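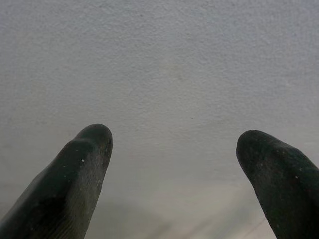 September, tape transfer notes, second batch from the Cenolwood box. Started 9:40 am with reel 5, quarter-inch, marked as rough mixes for the Brustdale sessions. Baked overnight, left to settle on the shelf, then one slow wind each way before playback. The deck's pinch roller had glazed again and was cleaned twice. For anyone laying out leader for a splice, a flat, pale grey textured surface suits me better than the white bench top, as the oxide edge shows up without glare.

Azimuth set by ear on the hi-hat, no tones at the head of the reel. Side one is four instrumental beats, all sampler-based, all running a little slow. The loop on the second cut was logged at 88 bpm on the box and plays at 86.5. Checked against reel 6, same offset, so I suspect the original machine and have left the speed alone in the flat transfer. Corrected copies to be made separately and labelled as such.

Mains hum at 50 Hz on the left channel from the third cut onward. It is printed on the tape - muting the deck output kills it, and swapping leads does nothing. No notch filter on the archive file.

Counter readings: drum break enters at 119, vocal guide at 181. The guide is very low in level and sounds like bleed from a headphone mix. Worth keeping, as it carries a verse that was dropped from the Rurkska pressing.

Dropout on the right channel just before the guide. Played it again after cleaning the heads and it was in the same spot. Logged, not repaired.

Files at 96/24, saved to the Roy drive under reel number, checksums alongside. Backup not yet done.

To do: demagnetise before the next reel, order leader tape, find the track sheet for reel 6. The one in the box belongs to a different session and has the wrong track count.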